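Watier opens its chore trials to visitors this February

We at Watier are delighted — and a little nervous, if we may say so — to invite friends old and new to Marino for an afternoon of machines having a go at the laundry, with tea at 4.

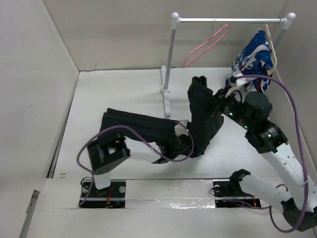 Can a machine put the washing away yet? Some of it, slowly, and with a patient person close by.

"I would love to promise you an empty ironing basket, but trousers are still hard work," says Estrella Ochoa, who leads the trials. Doors close at 7, and places can be booked through Nazareno Mancuso at our front desk.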